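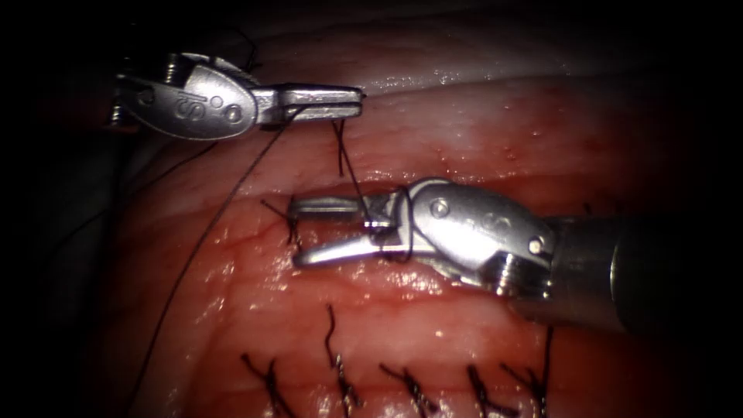 Two robotic instruments, one with the letters "IS" engraved on its metal wrist.

Bevedik Releases Emwood 3 for Ordered Event Delivery Between Services

EMWOOD, April — Bevedik today made version 3 of its Emwood message broker generally available. The release adds per-key ordering across partitions, a built-in outbox reader and a replay tool for failed consumers.

Earlier versions kept order only within a single partition, so teams that resized a topic had to pause producers first. Emwood 3 moves keys between partitions while traffic continues. Each key is locked only for the length of its own transfer.

The outbox reader polls a table in the service's own database and publishes committed rows in sequence. Duplicate rows are dropped by message ID within a configurable window. Connectors for the Rashidi and Bunel data stores ship with the release — others can be written against the public interface.

In internal load tests, a four-node cluster held up to 216 open topics per tenant with ordering enabled.

Existing clusters can be upgraded one node at a time. The old client protocol remains supported, but per-key ordering requires the new client library. Packages, release notes and the migration guide are available from the Bevedik download page.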